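Cilby House -- bedroom check, small items and trip hazards
Date: 19/09/2023
Room: Sheehan, first floor

1. Floor clear between bed and door -- PASS
Lovely improvement on July! The walkway measures 820 mm and the rug now has grips at both ends.

2. Window restrictor -- PASS
Both catches hold firmly.

3. Table steady, cloth not trailing -- PASS
No wobble at all, and the new feet from Clovon are a real success. Please keep the fringe on the far side, away from the chair.

4. Hair ties and beads kept in the tray -- PART
I love this lime-green box, it's so easy to spot from the doorway! Most things are going back in it, but a few were still out on the cloth when I came round. 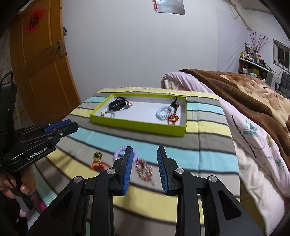

Item 4: box on the striped cloth, lilac coil and beaded pieces still to go in.

Beads are the ones to watch if little cousins visit, so give the elastic a gentle tug now and then and bin anything that's fraying. Coil ties are fine as they are.

5. Lamp lead tucked away -- PASS
Cadar clip fitted behind the bed, very neat.

To do: item 4 only. Re-check in 2 weeks.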